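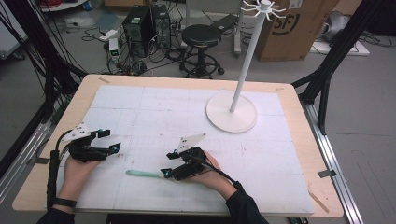

Blog > Workshop > Grippers

I spent the whole morning on the hand-held grippers and my thumbs are sore, so forgive the typing! Mahlet had been complaining for a week that the left one felt mushy when it closed, and she was right. You squeeze, the jaws come in, and then there's a tiny bit of give at the end that shouldn't be there.

First job was the cables. I always start with the cables now (ask Edin about the afternoon we stripped a perfectly good joint down to bits and then found a plug hanging half out). All fine this time, so on to the fingers.

The pads go on with small screws, and the screws work loose if the gripper gets used a lot. Ours had done almost 60 hours since November, according to the notebook. I took both pads off, brushed the grit out of the texture with an old toothbrush and put them back, a quarter turn at a time on each side so they sit square.
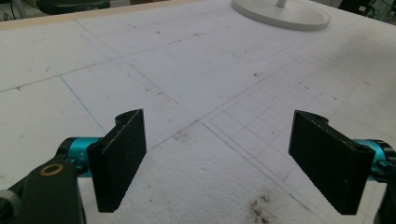

Then you close them very slowly on nothing at all and watch whether the tips meet. If one gets to the middle first, back off the screw at the joint end and try again. It took me 11 goes – a personal worst.

After that it's the marker plates, which need a wipe with a dry cloth and nothing wetter. Valentin used glass cleaner once and we had to print new ones.

The mushiness was a worn bush in the linkage, by the way. I've put in the spare from the Vollix box and ordered 2 more. Next up is fresh paper for the table, as the old sheet is getting grubby.

Comments

Séverine Marty: Do you use thread lock on the pad screws? Ours at Nostatby never stay put.

Emil Marti: Just a dab, the weak sort. With the strong stuff you'll never get them out again!

Edin Dumitrescu: It was one time, Emil.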